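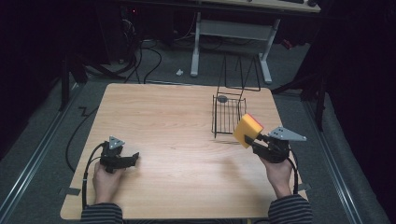

A Proper Place for the Sponge

The present entry concerns the dish sponge and the question of where it should be kept. Readers of this blog will recall that last October's entry on dish towels drew more letters than anything published here before it, and several correspondents asked that the sponge receive the same treatment. Saron Negash, who reads these entries before they appear, has asked for the same thing twice.

The rack under consideration is a small one of black metal wire, with closely spaced upright bars and a tall wire frame above them that serves as a handle. It stands on the right half of a square, light wooden table. The sponge is of the common two-part kind, yellow in the body with a thin red-orange scouring layer. No special equipment is required for anything that follows.

Where the sponge was kept before

For most of the time I have lived on Worku Street, the sponge was kept flat at the back of the sink, beside the faucet. This arrangement was inherited from the previous tenant, together with a cracked soap dish and a drawer of rubber bands. A sponge left in that position stays damp on its lower face through the night. By the fourth or fifth day it acquires a smell, and the smell is then passed to the cups.

A suction holder was purchased from the Trandano hardware store and attached to the inside wall of the sink. It held for nine days. A second holder, of a better grade, held somewhat longer and then fell into a pot of soaking lentils. No third holder was purchased.

The rack as an alternative

A wire rack allows air to reach a sponge from every side, and the sponge may be stood on its edge between the bars and whatever else is drying. In my kitchen the following practice has been adopted.

The sponge is rinsed under running water until the water leaves it clear. It is then squeezed, folded once, and squeezed again. It should not be wrung, as wringing separates the scouring layer from the body along the glued seam.

It is placed upright on a long edge, at the end of the rack nearest the sink. The scouring layer faces up. I tested the opposite position for a month and found that crumbs held in the scouring layer collected at the bottom and had to be picked out of the wire with a toothpick.

Cups and small lids are kept to the far end. A sponge should not lean against the rim of anything a person will drink from. When the rack is full, the sponge waits on a saucer until a space is free.

On the size of the rack

The question of size was raised by a reader in Ciltomano, who owns a two-level rack and finds that it is never empty. My own view is that a small rack encourages the prompt return of dishes to the cabinet. A household of two can manage with a rack that holds the dishes of one meal. Larger households will need to make their own determination.

The handle deserves a favorable mention. A rack that can be lifted with one hand can be carried to the sink, rinsed, and shaken out in less than a minute. I carry out this procedure every second evening. Racks with a separate drip tray call for more attention, and the tray should be washed on the same occasion.

Care of the wooden table

A rack placed directly on wood will mark it if water is allowed to stand. A folded towel beneath the rack is sufficient during drying and should be removed and hung up afterward. The finish on a pale table shows rings sooner than a dark one does, and a ring that has been wiped within the hour seldom remains. For older marks I have had fair results with a paste sold under the name Josumeck, applied sparingly and in the direction of the grain. It should be tried first on the underside.

Replacement

In this household a sponge is retired from dishes after two weeks and assigned to the bathtub, where it serves for another two. At the end of that period it is used once on the outdoor steps and discarded. The date of first use is written on the kitchen calendar with the letter S. Saron has pointed out that the letter also appears there for her own visits, and a different letter will be selected.

Correspondence on the matter of brushes, which a number of readers prefer to sponges, has been received and will be taken up in a later entry. I have not yet used a brush long enough to give an opinion.

Posted February 14, 2018, under Kitchen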